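About us
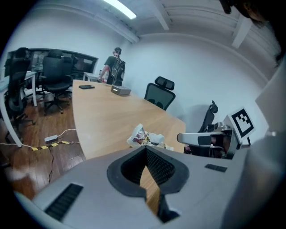 The big table, where most of it gets decided.

Flikley is a small office furniture firm. We buy, fix up and fit out rooms for people who need desks and chairs and don't want to spend a fortune on them. Started by Stojan Živković in April with 3 chairs and a borrowed van, now up to 187 jobs done and a unit with heating. Mostly.

What we do
Meeting tables, desks, mesh chairs, the odd small side table. Delivery and putting together included. We take the old stuff away too if you ask before the day, not on the stairs please.

Our own meeting room is the showroom, more or less. Long table in pale oak finish, rounded end so you don't catch your hip going past. Black mesh chair with a headrest, come and sit in it. White desk along the wall, thin legs, easy to hoover under. People do turn up for a chat and leave having orderd the table. Fine by us.

Who we work for
Small offices mainly. Pakari had two rooms done, Wijaya had the one and then rang back for more chairs. Rudier was our biggest so far, roughly 200 desks over a few weeks, all up a narrow lift.

Visiting
Ring first, there isnt always someone in. Kettle's on if there is. Bring your room sizes, and the width of the door, everyone forgets the door.

Prices are on the next page. Ask for Stojan if it's anything odd shaped.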